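How Your Body Mends Itself

Your body is repairing itself all the time, even while you are asleep. When you graze a knee or cut a finger, many tiny parts of your body begin work straight away. This page explains what they do.

Stopping the bleeding

Blood contains very small pieces called platelets. When skin is broken, platelets rush to the gap and stick together. They make a plug, which is called a clot. On the outside of the body the clot dries and becomes a scab. Please do not pick it - the new skin underneath is still being made.

Keeping germs out

White blood cells arrive next. They find germs and destroy them. The area may look red and feel warm while this is happening. You can help by washing a small cut with clean water and asking an adult for a plaster.

Building new skin

Skin is made of cells, which are far too small to see without a microscope. Cells at the edges of the cut divide to make more cells, and slowly these close the gap. A small graze may heal in about 2 weeks. A deeper cut takes longer and may leave a scar.

When a doctor helps

Some problems are inside the body and cannot mend without help. A surgeon may then carry out an operation. The patient is usually given a medicine called an anaesthetic, so that they feel no pain. Surgeons use special instruments, and many of these are made of metal.
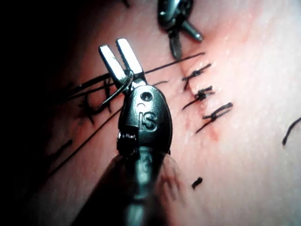
Words to know

Cell: one of the tiny living parts that make up your body.
Clot: a plug of thickened blood.
Platelet: a small part of the blood that helps to stop bleeding.
Scar: a mark left on the skin after a wound has healed.

Text by Shahnaz Miah. Checked by Haris Lazarević for the Agbenyega Children's Health Library.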